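Patterned table covering

A patterned table covering (also wipe-clean cloth, table sheet, or in some shops just "print") is a sheet of printed material laid over a table or counter to protect it and to decorate it. Sold by the length off a roll or as a ready-cut piece. Florals are the most common prints, followed by fruit, checks and plain colors. Used in homes, school kitchens, market stalls, small eating places.

Contents
1 Name
2 Materials
3 Prints
4 Edges and fixing
5 Use with tableware
6 Care
7 Trade
8 See also

Name

Terms overlap badly. "Oilcloth" properly means cotton or linen treated with boiled linseed oil, but the word stuck to the later plastic-coated kinds and most sellers use it for both. "Contact covering" or "sticky-back" is a thinner sheet with glue on the reverse. A "runner" covers only the middle strip of a table and is not treated here.

Materials

Older coverings were woven cloth, starched or oiled. Coated cloth came in for kitchens as it could be wiped instead of washed. Present-day types:

Woven cotton, uncoated. Soft, washable, stains easily.
Coated cotton. Heavier, hangs in stiff folds, wipes clean.
Vinyl with a fleece or felt backing. Cheap, does not slide much, backing holds damp if water gets under it.
Adhesive film. Goes straight onto the surface and stays there. Hard to lift without tearing once it has been down for a few years.

Weight is given in grams per square meter. A mid-weight coated cotton is often near 300, backed vinyl varies more. Width is the more useful number for the buyer — a roll sold at 141 cm will cover most family tables with some drop on both sides, narrower rolls need a seam or a short drop.

Prints

Floral prints fall into two loose groups. The first is the dense, all-over kind, small flowers close together on a colored ground, which hides crumbs and marks well. The second is the open kind, bigger motifs with white or cream showing between them.

Watercolor-style florals belong mostly to the second group. Edges of petals and leaves are left soft, with color fading out toward the rim, to copy the look of paint on wet paper. Roses are a standard subject, usually pink, set among leaves in more than one green. Teal and yellow-green leaves together are a frequent pairing. Leaves are often drawn larger than life and with pale stripes for the veins, so that the design reads from across a room.
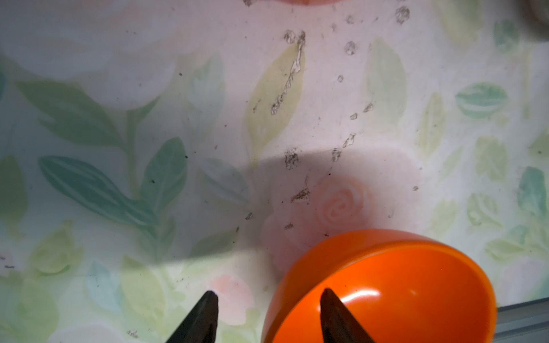
Pale grounds make a room look lighter and they also show everything. Tea, turmeric, tomato and newspaper ink are the usual complaints. Direct sun fades the pinks before the greens in many cheaper inks, leaving a pattern that is mostly leaf. Turning the cloth end for end every few months evens this out a bit.

The repeat is the distance before the pattern starts over. 48 cm is an ordinary repeat for a large floral. Matters when two lengths are joined, since an extra repeat should be bought for matching. With a small print nobody will notice the join.

Edges and fixing

Cut edges of coated cloth do not fray much and are often left raw. Other finishes: bias tape, a plain turned hem, pinked edge (zigzag shears). Round tables need a cut circle or a square cloth with hanging corners.

On fixed counters and worktops the covering may stop at a metal strip or trim. Where the trim stands above the sheet it protects the edge from lifting but collects crumbs along the inside. Clean with a dry brush first, then a damp cloth.

Clips, corner weights and elastic are used outdoors. Tacks under the tabletop were once normal, less so now.

Use with tableware

The covering is the background for whatever is put on it, and household writers have long argued about which goes with which. Common advice is plain dishes on a busy cloth. Solid bright plastic — orange, red, yellow — stands out strongly against a white-ground floral. White china can get lost on one.

Shallow plastic bowls are widely used on these coverings for fruit, snacks, peelings and small finds from pockets. They are light and do not dent the surface, though a gritty base will scratch the coating over time. Glossy coatings are slippery under a smooth-based bowl, matt ones less so. A felt-backed vinyl gives slightly under weight and holds things better.

Hot pans should never go straight on to vinyl. It softens, then sticks, and the mark is permanent. Coated cotton does somewhat better but will still blister. Use a mat or trivet.

Care

Wipe with warm water and a little dish soap. No bleach on printed surfaces, no scouring powder, no acetone. Ball-point ink may come off with rubbing alcohol if caught early; test in a corner.

Fold lines in new vinyl drop out in a day or two if the room is warm. A hair dryer on low from the back side speeds it up. Store rolled, print side out, never folded. Uncoated cotton can go in the machine at the tempature on the label, and is better ironed slightly damp.

Lift the covering off a wooden table now and then and let the wood dry. Trapped water leaves white rings.

Trade

Sold in hardware shops, fabric shops and street markets. In Mahawong, the covered market has had a row of roll sellers for decades, best known of them the stall of Chalerm Chaiyaporn, who kept cuttings of every print he stocked in ring binders. The binders hold more than 3,000 samples and passed to the town's craft museum, where a selection of the florals goes on show each August.

Among makers, Kellus printed coated cotton only, mostly fruit and checks, and stopped when its rollers wore out. Flekmont started with adhesive film and moved to backed vinyl later. Its rose and leaf designs were sold under the name Holia and were issued in three grounds — white, cream, and a gray-blue that sold poorly and is now the one collectors ask for. Holia prints carry no mark on the face. The name is on the selvage, so cut pieces are dificult to identify with certainty.

See also

Oilcloth
Place mat
Shelf liner
Tablecloth
Textile printing

Page last edited 2026-09-06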